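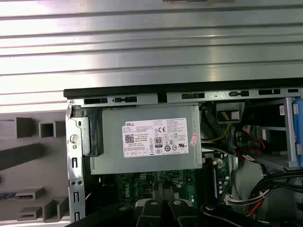
Desktop Computer Renewal: Collection, Parts Recovery and What Is Asked of Departments

The replacement of desktop computers across the organization's offices has entered its second stage. Departments on the lower floors received their new equipment in June, and the older tower units from those floors have been moved to the parts recovery bench. Collection from the remaining floors is being arranged by the Equipment Services office under the direction of Lauri Oksanen, and each department head will receive a collection notice before any unit is removed.

A total of 900 towers are to be withdrawn over the life of the program. The budget approved for the work provides for every unit to be opened, assessed and sorted before a decision is made on its future. Units found to be in sound condition will be rebuilt for loan. Those that cannot be rebuilt will be taken apart, with usable components going into the parts store and the remainder released to Pronderard, the contracted recycler.

How the units are assessed

Each tower is laid on its side and the side panel is taken off before anything else is done. With the case open, the power supply, the drive bays, the memory slots and the expansion cards can all be inspected without removing one to reach another. The labels are recorded at this point. Power supplies carry their specifications on the face of the unit, and these are entered in the parts register before the supply is unclipped, as a loose supply is easily separated from the record of the case it came from.

Processors are dealt with early. The retention lever is raised, the processor is lifted out and placed in an anti-static tray, and the socket is then inspected under a lamp for bent or discoloured contacts. A board with a damaged socket is set aside for recycling. A board with a clean socket is kept with its case until the rest of the assessment is complete.

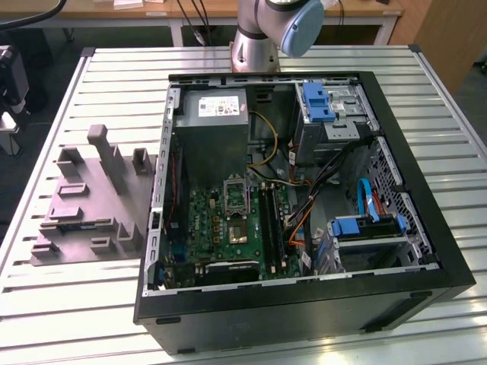 Cabling has proved to be the slowest part of the work. The main power lead and the drive leads are routed differently from one model to the next, and staff at the bench have been instructed not to pull on any wire to free a connector. Data cables are detached at the board first and at the drive second. Where a cable has hardened or the locking tab has broken, it is discarded and noted on the sheet.

Plastic brackets and latches should be treated with the same care. Replacement drive carriers for older cases are difficult to obtain, and a case without its carriers cannot be returned to the loan pool. Any bracket found loose in a departmental storeroom, cupboard or desk drawer should be sent to Equipment Services in a marked envelope, even if the machine to which it belonged has already been collected.

Storage drives

No drive leaves the premises with data on it. Drives are removed at the bench, recorded by serial number and placed in the locked cabinet in the Arora Room. They are then erased or physically destroyed according to the classification of the department that used them. Department heads who are unsure of their classification should confirm it in writing prior to collection. Units from unclassified departments will be handled at the higher level, and this will lengthen the time required.

Staff are reminded that files saved to the local drive of a collected computer cannot be retrieved once the unit has reached the bench. Personal and working files should be moved to the shared directory before the collection notice falls due.

Power supplies

Several departments have asked whether old power supplies are worth keeping. The answer depends on the condition of the individual unit. Supplies are checked for dust in the ventilation holes, for damage to the leads and for any odour of burning, and are then connected to a load tester. Those that pass are shelved by connector type. The housing of a power supply is not to be opened under any circumstances, whether at the bench or elsewhere, and a supply that fails its test goes directly to the recycling pallet.

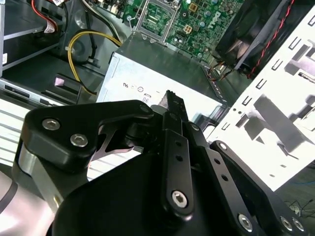 The parts register now holds 2000 entries, covering supplies, memory modules, drive carriers, fans and cables. It may be consulted by any department with an approved repair request. Requests are filled in order of receipt, and parts are issued against a signature at the Equipment Services counter. Parts will not be held on reserve for longer than 12 working days.

Preparing for collection

Departments awaiting collection are asked to observe the following.

Shut the computer down fully and disconnect it at the wall.

Leave the asset tag in place. Units without a tag must be traced by serial number, and this delays the whole batch.

Keep monitors, keyboards and mice separate from the towers. They are collected on a different cart and recorded on a different form.

Do not remove memory, drives or cards beforehand. A number of units arrived in June with parts already missing, and these could not be reconciled with the inventory.

Do not stack towers more than three high, and keep corridors and fire exits clear at all times.

Loan pool

Rebuilt computers will be offered first to the training rooms and the Iyer Reading Room, and afterward to individual staff for short-term use. Applications for a loan unit may be submitted through the Gridness request system under the category "Refurbished Equipment." Applicants should state the purpose of the loan and the period for which it is needed. Loan units are supplied with a power cord, a keyboard and a mouse. Monitors must be requested separately.

Questions concerning collection notices, data classification or the parts register should be directed to Lauri Oksanen, Equipment Services. The schedule for the upper floors will be posted on the notice board outside the Equipment Services counter.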